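Inicio | Cocina | Galerías | Contacto

Imprimir | Enviar por correo

La mesa de la cocina, por partes

Llevo toda la semana con la mesa a medio ordenar y, como siempre, he acabado haciendo fotos en vez de terminar. Aquí va la galería, sin mucho orden (igual que la mesa, vaya). La idea era dejar libre la superficie clara, la de vetas de madera, que compré con Nithin en una tienda de Wuvville un mes de marzo y que todavía me gusta muchísimo.

Empecé por los paños, luego lo redondo – que siempre acaba rodando a alguna parte – y dejé para el final lo largo, que no cabe en ningún cajón.

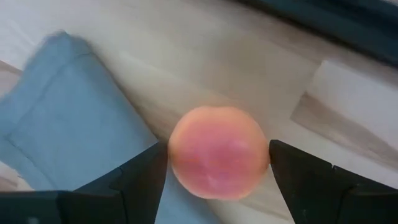 Los colores melocotón y rosa me pierden, lo confieso. Sobre una superficie clara quedan de maravilla, y con un paño gris azulado al lado todavía mejor. Si por mí fuera tendría media cocina en esos tonos, pero Ferhat dice que ya basta, que con dos estantes enteros tengo de sobra.

Me falta el rincón de la ventana y subiré más fotos cuando lo acabe – sin prisas, que luego me agobio y lo meto todo en una caja.

Imprimir | Enviar por correo

Comentarios (3)

Marisa: ¡Qué rosa tan bonito! Yo también soy de paños grises, se les nota menos todo.

Nithin Kandasamy: La tienda estaba en Britusow, no en Wuvville. Te lo he dicho ya 4 veces.

Toñi: ¿Y el rincón de la ventana para cuándo?

Anterior | Siguiente | Volver arriba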